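**How do you fold a bulky knit so the pile doesn't tip over?**

**bouchra_folds**
Laundry night again, and I'm stuck on the same sweater as always. Everything else stacks up nicely and then this big checkered thing goes on top and the whole pile slides. Do I fold it in thirds, roll it, or give up and hang it?

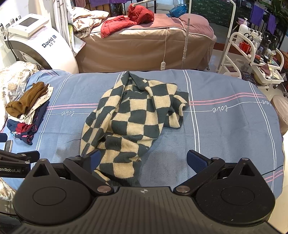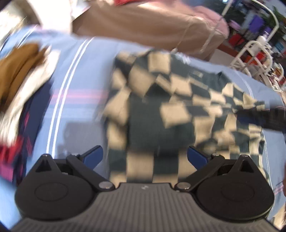

*The teal check, unfolded, both times.*

**kwesi_a**
Thirds! Face down, sleeves straight across the back, sides in, then bottom up to the collar. And put it at the BOTTOM of the stack. Heavy stuff goes under, always.

**Skisby3013**
Please don't hang it. I hung a chunky knit from October to March and the shoulders grew little horns. Never got them out.

**hanne.bach**
Disagree with kwesi on the bottom thing. Squash a knit under a pile and you get a hard crease across the chest. I roll mine loosely and stand them up in a drawer, 2 deep, and they come out fine (okay, a bit wrinkly at the cuffs).

**kwesi_a**
Rolling stretches the ribbing though?? My collars went wavy doing that.

**hanne.bach**
You're rolling too tight. Start at the hem, not the collar.

**bjartur_h**
Off topic, but I love the "love" sheet with the pink stripes. Is it flannel?

**bouchra_folds**
Ha, no, plain cotton, and it pills like crazy. Okay, trying thirds tonight and Hanne's roll next wash. The brown one on top of my stack needs redoing too, ugh.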